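Bin picking, one regrasp at a time: a talk with the Tavia group

October 8, 2021

Caught the lead on the Tavia project between two meetings, half an hour on the phone, so this is shorter than I wanted. Tavia is the bin picking work at Sitbridge. The paper went up in July and people have been emailing me about it since, mostly with the same question, which is where the gain comes from.

"The regrasp," she said. "Everybody looks at the network. The network is small. It's a pretty boring network."

For those who haven't read it: the usual setup picks a grasp, tries it, and if the fingers close on nothing the attempt gets marked as a failure and the arm goes home. Tavia keeps the failure and uses it. The finger position and motor current at the moment of the miss go back in, and the second try is planned from there without a new look at the bin.

"Going home costs you. You drive all the way out, take a picture, drive all the way back. And the picture looks the same as the last one! The object moved maybe a finger's width. So why are we asking the camera."

I asked how much data. Less than I'd guessed. 512 attempts for training, then 472 held back for testing, all on the same arm. They threw out nothing except attempts where the arm faulted. She was firm on that one. Some groups clean out the ugly grasps before training and she thinks it's a mistake, the ugly ones are where the second try learns anything.

And the objects? Household stuff, office stuff. Mixed on purpose. Boxes are easy, flat soft things are bad, anything with a hole in it is its own problem.

"A ring is two objects, as far as the gripper cares. You can pinch the band or you can go in through the middle. The first version kept splitting the difference and hitting the rim."

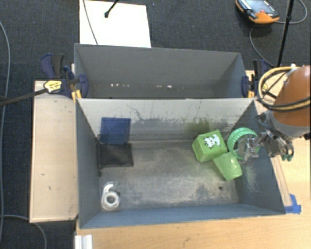 They fixed that by letting the planner keep 2 candidates alive until contact, instead of averaging them. Sounds obvious now. It took most of the spring, she said, and a lot of arguing over whether it was a planner bug or a labeling bug. (Labeling, in the end. Mostly.)

Clear plastic is still not solved. Depth comes back full of gaps and the first grasp is more or less a guess. What helps is that the second one isn't. On see-through items the regrasp did more good than on anything else in the set, and that is the result she'd put on the poster if she only got one.

What about walls. Anyone who's run a bin knows about walls, things end up in the corners and stay there. She laughed at this.

"Corners are half my life. We had a rule that said stay 30 millimeters off the wall. Great rule, no collisions, and also you never empty the bin. So now it's allowed to touch, gently, and the touch counts as information same as a miss does."

The low level contact code is called Fang, which they wrote themselves and which isn't released yet. I pushed on that a little. It's coming, she says, the comments are embarrasing and somebody has to go through them first. No date.

The comparison in the paper is against Bindska, an older planner from the same lab. I said that looks a bit like beating up your own little brother. Fair, she said. They tried to get two outside methods running and couldn't match the published setup closely enough to trust the numbers, so they left them out. A reviewer complained. She thinks the reviewer was right to, and there's a second table planned with one of them in it.

Failure cases, quickly, because she had to go. Items lying flat under other items. Anything that rolls after the miss, the whole idea assumes the thing stays near where you touched it. And stacking errors: if the first contact was with the wrong object the second try goes confidently after the wrong object too.

"That one bugs me. It looks so sure of itself."

Next up is two bins, pick from one and place in the other, then swap and run back the other way so the arm can go all night without a person refilling it. They've got over a week of that logged but she woudn't give me a success rate. Ask again after the holidays, she said, and then her other meeting started.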